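훈우눔(Hununum) 공식 계정
2024년 1월 17일

1/10
훈우눔 생활조형자료실에서 알려 드립니다. '세 가지 색 쌓기' 상설 코너의 운영 기준이 일부 변경되어, 이용 전에 확인하실 사항을 본 타래로 안내합니다.

2/10
코너의 기본 구성은 빨강, 노랑, 초록 블록과 흰색 작업대, 그리고 블록을 놓을 자리를 나타내는 검은색 사각 테두리입니다. 구성 자체는 지난 11월과 같습니다.

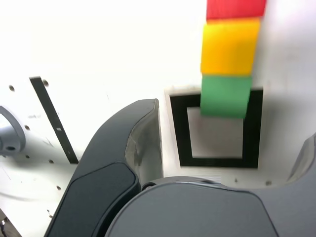
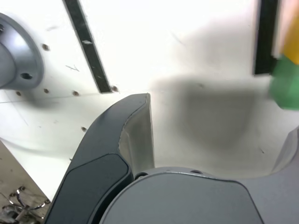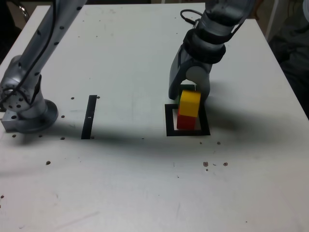
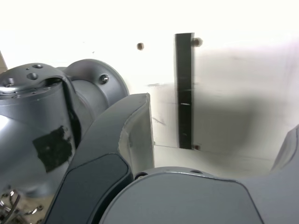
첫 번째와 세 번째 사진: 빨강·노랑·초록 블록과 검은색 사각 테두리.

3/10
쌓는 순서에 관하여 문의가 많았습니다. 노란색 블록은 항상 가운데에 둡니다. 맨 아래에는 빨간색과 초록색 중 어느 것을 놓아도 무방하며, 한 회차 안에서는 처음 정한 순서를 유지해 주시기 바랍니다.

4/10
맨 아래 블록은 검은색 테두리 안쪽에 놓습니다. 테두리 선을 밟은 경우에는 위의 블록을 모두 내린 다음 다시 시작합니다. 위에 블록이 얹힌 상태에서 맨 아래 것만 밀어 맞추는 방식은 인정하지 않습니다.

5/10
블록의 모서리가 정확히 일치할 필요는 없습니다. 세 번째 사진에서도 노란색 블록이 빨간색 블록보다 오른쪽으로 조금 나와 있습니다. 이 정도의 어긋남은 기록지에 '정상'으로 표기합니다. 쌓은 블록이 무너진 경우에만 '재시도'로 표기해 주십시오.

6/10
작업대 상판 교체 요청에 대한 답변입니다. 두 번째와 세 번째 사진에서 보시는 바와 같이 흰색 상판에는 긁힌 자국과 작은 구멍이 있습니다. 자료실은 블록을 놓는 자리의 수평에 문제가 없다고 판단하여 올해 상반기까지 현 상판을 계속 사용하기로 하였습니다. 연필 자국을 지울 때는 마른 천을 사용하시고, 연마제가 든 세제는 삼가 주십시오.

7/10
지난해 이용 기록을 공개합니다. 접수된 기록지는 모두 1,824장이며, 이 가운데 색 순서가 빠진 49장은 집계에서 제외하였습니다. 기록지 정리는 자료실의 할리나 흐미엘레프스카(Halina Chmielewska) 연구원이 담당하였습니다. 원본 열람을 원하시는 분은 자료실 창구에서 신청하실 수 있습니다.

8/10
변경 사항은 다음과 같습니다.
- 단체 이용: 한 회차에 2개 조까지 신청 가능
- 기록지: 색 순서를 맨 위 블록부터 아래로 기입
- 재료비: 단체별 3,000원(개인 이용은 무료)
기존 서식은 이달 말까지만 접수합니다. 새 서식에는 비고란이 뒷면으로 옮겨졌으니 기입 시 유의하시기 바랍니다.

9/10
같은 블록을 활용한 색 배열 수업은 마르치니아크(Marciniak)관 교육실에서 별도로 진행합니다. 수업은 세빔 데이르멘지(Sevim Değirmenci) 강사가 맡으며, 쌓은 순서를 말로 설명하고 상대방이 이를 듣고 똑같이 쌓는 과제를 중심으로 구성됩니다. 상설 코너 이용 신청과는 접수 창구가 다릅니다. 두 프로그램을 같은 날 이용하시려면 각각 신청하셔야 합니다.

10/10
블록과 작업대 치수, 테두리 테이프의 폭에 관한 문의는 자료실 창구로 해 주시기 바랍니다. 다른 기관에서 동일한 구성을 마련하고자 하는 경우 배치 도면을 제공해 드리며, 도면 신청서에는 기관명과 설치 예정 장소를 반드시 기재하여 주십시오. 접수된 신청서는 순서대로 검토하여 서면으로 회신합니다.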